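Veg stand at Rankin - the gallery

April 2020

Quick one, sorry it's taken me so long to get these up. The play produce stand is finished, it's in the front room at Rankin on the gray striped carpet and I'm very happy with the colour of it all. Will add more to the page when I get a minute.

For anyone who missed the newsletter - the stand is wood, three sections, and it took most of the summer to get right. Gerardo Tedesco did the sanding and both lots of oil. I did the sorting, the labels that aren't on yet, and the complaining.

Veg came from two places. First box was from Mollance, that was the cucumbers, carrots and sweet potatoes. Second box from Jament a couple of weeks later, tomatoes and the bitter melons. You can't get bitter melon in most of the play food sets so I was pretty chuffed, a few families asked for it specially. Order numbers were 1,077 and 1,079 if anyone wants to chase the same ones. Don't ask me what happened to 1,078, not ours.

Layout as it stands:

Cucumbers up the back, carrots in front of them.
Sweet potatoes next section over, tomatoes below and taking up most of the room.
Bitter melons off to the side in their own spot.

We tried carrots at the back first. Hopeless, the tops hid everthing and the little ones couldn't reach.

Click through for the big versions.

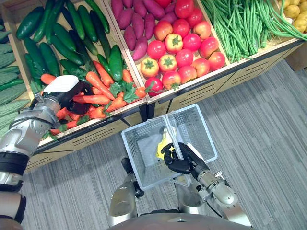 Carrots, tomatoes, sweet potatoes and the rest. Shopping basket down the bottom.

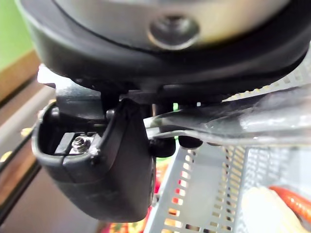 Anyway. Few notes while I remember.

Baskets. Plastic ones, light enough for a four year old. Please put them back beside the stand and not IN the stand, they scratch the front lip and Gerardo will be round with the sandpaper again.

Tomatoes. Favourite so far by a mile. I like that they're not all one red, some have the orange and yellow patches like the ones off my nan's vines. Green stars on top are staying on if you don't pick at them. Please don't pick at them.

Carrots. Leafy tops shed a bit if you pull them out by the greens. Hold the orange part. I know, I know, everybody wants to grab the green.

Sweet potatoes are the plain ones of the bunch but good for weighing games, nice chunky shape. Someone's grandad asked if they were beetroot. No.

Cleaning is a damp cloth only, warm water and a drop of dish soap. No sprays please, the Runov stuff under the sink takes the shine off the cucumbers, we found that out on a spare one. Dry them properly before they go back in or the wood marks.

Money, for those who like to know. Total came to $2,563 with the timber, the oil, both boxes and the delivery, bit over what we said but the second delivery was dearer than the first. A proper breakdown is in the folder by the door.

Still to come:
- price cards (half done, need laminating)
- a scale, if anybody has an old kitchen one with a dial
- paper bags, we've got 29 left and they go fast
- something for eggplants?? no room at the moment, might swap out a few cucumbers

If you've got play money sitting in a drawer we'd love it, coins more than notes. Also after a kids apron or two, any colour.

More photos in July when the price cards are up and the shop corner has its counter. Gerardo reckons earlier, I reckon he's dreaming.

Thanks to everyone who chipped in, and to whoever left the box of egg cartons on the step, no name on it but very handy.

Questions to the usual email, I'm slow but I do get there.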